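Workshop notebook, Elbridge upstairs floor
July 1, 2024
Hand-held grippers, second pair of fingers and the marker cube
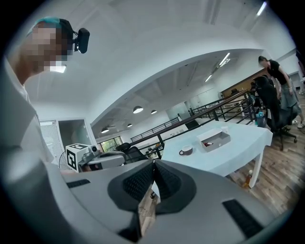
Upstairs by the railing, with two of the hand-helds out. Mesh pads on the near one, marker cube on the other.

A good long session and I want to get it down before I forget which screws went where. Andri Zaugg had the new pads ready when I came in, bless him, cut and already sitting in a jam jar lid so they wouldn't wander off. We have been fighting with the smooth ones ever since November (see the sad pages further back, with the tea stain) and I had rather lost heart about them, so it was a treat to have something new to put on.

Pads first. The old glue came away from the rims more easily than I feared, a plastic scraper and a bit of patience, then a wipe and a wait. The diamond pattern goes on with the long side of the diamonds running up the finger. I did one the other way round to begin with and had to peel it off again, so if you are doing the next pair, lay them side by side on the bench and look at them before you take the backing off! The tips should just meet when the trigger is fully home. If they meet sooner, the linkage is a hole out and you will be squeezing the housing and not the thing you are trying to pick up.

The trigger return spring is the softer Tronwood one. Andri likes it, I am still making up my mind. It is much kinder on the hand over a long go but it comes back lazily, and I think I would trade a little comfort for a bit more snap. There are 7 of the stiff ones left in the Kusuma tin if anyone wants to try the swap, only please put the soft one back in its bag with the label on.

Cube next. It had worked itself a touch crooked on its post, so we took it off, cleaned the seat and put it back with 2 shorter screws and a dab of threadlock (blue, the red was a mistake I shall not be making twice). Keep fingers off the printed faces when you handle it. I have written the top face on the underside of the bracket in pencil, as I spent far too long last time turning it over and over and muttering.

Cable on the same one still bothers me. It wants to loop out at the side and catch on sleeves, cuffs, table corners, anything going. I have a mind to print a little clip for it that follows the line of the housing, though the curve there is a nuisance to measure. Andri thinks a twist of tape would do the job. We shall see who gets round to theirs first.

Tried both after lunch, mug and the small white box to begin with. Log runs from 2682 to 3513 on my counter, with the early part nearly all me getting the hang of the new trigger feel, so don't read much into it. The mug handle is the thing to practise on. Come at it from the side, slowly, and let the pads find the edge before you close. The box lid is fiddlier than it has any right to be and I found myself holding my breath, which is silly, but there we are. Cap bottles I left for another time.

Head strap: mine slips back when I lean over the table. Tightening it gives me a headache by teatime. Has anybody still got the foam strip from the Flulville order? I am sure it was in the drawer under the vice, and it would be just the thing across the forehead.

To do, when somebody has an hour:
Print cable clip, or tape it
Stiff spring into one gripper, soft one in the other, and try them together
Order more pad mesh, same pattern, we have enough for one finger and a bit
Check the cube again for creep after a few days' use
Find the small hex key, last seen with me, sorry

Bench is swept and the glue is back in the cold cupboard with its lid on.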